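Sunday night, laundry-sorting rig, episode 796 of what was supposed to be a quiet overnight run. A thread about a cable.

1/ The symptom: the left arm stops dead. Log says "joint torque limit exceeded." Fine, arms say that. Clear the fault, home it, carry on. Two episodes later it does it again, same joint, same complaint.

2/ My first theory was the gripper. My second theory was Gergely, who had updated the Rivent controller that afternoon and gone home. I rolled back his update. The arm faulted again, now with older software.

3/ Irén Barta, by phone, in the tone of someone who was asleep: "Is it the load or is it the cable?" I said it was obviously the load. Wet denim will do that. She asked if there was any denim.
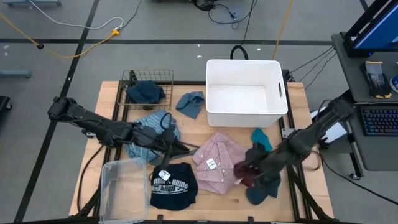
4/ It was the cable. When the wrist turned past a certain angle, the slack ran out and the arm spent its effort pulling on its own wiring. The controller can't tell a heavy shirt from a tether, so it reports a heavy shirt. There's a loop of black cable by the left gripper, curling over the light blue striped thing, and I had looked at loops like that all evening and filed them under "cables, various." The policy had started reaching farther for the wire basket, so the wrist went places it never used to go.

5/ The safety part, which is less funny: I had the torque limit raised 12 percent by then, to "get through the night." A higher limit means it pulls harder on the cable before it quits. Please don't do this. I'm typing it so I have to read it.

6/ Fix: re-route with a proper service loop, limit back to stock, wrist rotation capped in software. It's on episode 500 of the rerun, no faults.

7/ Gergely's update is back on. I have apologized to Gergely. He'd like it noted that he was at dinner.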